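Lowther Hand-Held Gripper, Two-Unit Set
Set-up and Care Guide
Section 4: Fitting, Checking and Servicing the Finger Linkage and Pads
Revision date: 5 July 2021

4.1 Scope

This section covers the finger linkage, the blue pads and the wrist camera of the Lowther hand-held gripper. It applies to both units of a two-unit set. Charging and data transfer are covered in Section 3. Replacement of the trigger cable is covered in Section 6.

Carry out the full procedure when a set is first unpacked, after any drop, and at each service interval. The service interval is 4000 closing cycles or the end of January, whichever comes first. The cycle counter is shown on the second page of the unit menu.

4.2 Tools and materials

Hex key, 2 mm (supplied)
Torque driver, small, with matching bit
Irov pad cleaner, or a lint-free cloth dampened with plain water
Skaltach dry-film lubricant, pen type
Spare pad kit, Brollent part group 9
Feeler strip (supplied in the lid of the case)

Caution: Do not use oil or grease on the pivots. Oil moves along the links and reaches the back of the pads, where it loosens the adhesive.

4.3 Before you start

1. Switch the unit off and wait for the status light to go out.
2. Remove the battery and set it aside.
3. Clear the trigger lock and let the fingers open fully under spring force.
4. Place the unit on a flat surface with the camera facing up.

Caution: The fingers can close with enough force to pinch. Keep your free hand away from the links while the battery is fitted.

4.4 Checking the linkage

1. Hold the housing still and move one finger gently from side to side. Slight play at the tip is normal. Play that can be felt at the first pivot is not.
2. Squeeze the trigger slowly through its full travel. Both fingers should start to move together.
3. Release the trigger. Both fingers should return to the open stop without help.
4. Look along the paired links of each finger. The two links must run parallel. A bent link must be replaced as a pair with its partner.
5. Remove lint, hair and crumbs from the gaps between the links with a dry brush.
6. Apply one dot of dry-film lubricant to each pivot. Work the trigger several times and wipe off the excess.

Note: If one finger lags behind the other, loosen the sync screw a quarter turn, close the fingers by hand until the pads meet, and retighten. Repeat steps 2 and 3.

4.5 Cleaning and replacing the pads

The pads are ridged. Grip on thin, smooth objects depends on the ridges being clean and having their full height.

1. Wipe each pad along the ridges, then across them.
2. Let the pads dry in air. Do not use a heat gun.
3. Lay the feeler strip across the ridges. If the strip touches the base of the pad at any point, replace both pads on that unit.
4. To remove a worn pad, lift it from the tip end and peel toward the first pivot.
5. Clean the bare finger and remove all adhesive.
6. Fit the new pad with the ridges facing inward. Press firmly for one minute.
7. Leave the unit unused for one hour before the check in 4.7.

Caution: Always replace pads in pairs. A new pad facing a worn one will pull long objects out of line as the fingers close.

4.6 Setting the camera angle

The camera must see both fingertips and the work surface between them when the fingers are open. Set the angle over an ordinary work surface. A blank bench gives too little detail for the focus check.

1. Refit the battery and switch the unit on.
2. Loosen the two camera bracket screws until the bracket just turns.
3. Hold the unit in its normal working position, over a table with small items on it.
4. Tilt the bracket until both fingers enter from the bottom of the view and both pads are fully visible.
5. Tighten the bracket screws evenly. Do not exceed the torque stamped on the bracket.
6. Compare the view with Figure 4-2.
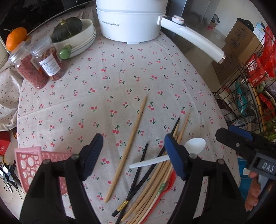
Figure 4-2. Camera view, fingers open over chopsticks and spoons. Second gripper at right.

The pivots on both fingers should be in view, as should the surface between the pads. If one finger sits much higher than the other, the bracket is twisted. Loosen it and repeat from step 3.

The second unit may appear at one side during two-handed work. Its housing must not hide the pads of the first. Change the working distance between the two units before making any further change to the bracket.

4.7 Functional check

Use a light wooden chopstick and a plastic spoon as test pieces. Both are easy to replace and both show pad faults early.

1. Lay the chopstick on the table at a slant to the fingers.
2. Lower the unit until the pads are on either side of the chopstick, just clear of the surface.
3. Close slowly. The chopstick should turn to line up with the pads and stop.
4. Lift it roughly 400 mm and hold for ten seconds. It must not rotate or slide.
5. Put it down and open the fingers. It must release from both pads at the same time.
6. Repeat with the spoon, gripping it by the handle.
7. Repeat both tests with the second unit.

Note: On a cloth-covered table, pull the cloth flat under the test piece before closing. A fold caught between the pads gives a false pass at step 4.

If a test piece slips, clean the pads and test again. If it slips a second time, replace the pads. If it sticks to one pad on release, check for adhesive at the pad edge.

4.8 Record

Enter the cycle count, the pad lot and the result of 4.7 on the card in the case lid. Units with a count above 700 since the last pad change should have the feeler check repeated before each long session.

For torque values and link part numbers, see Appendix B.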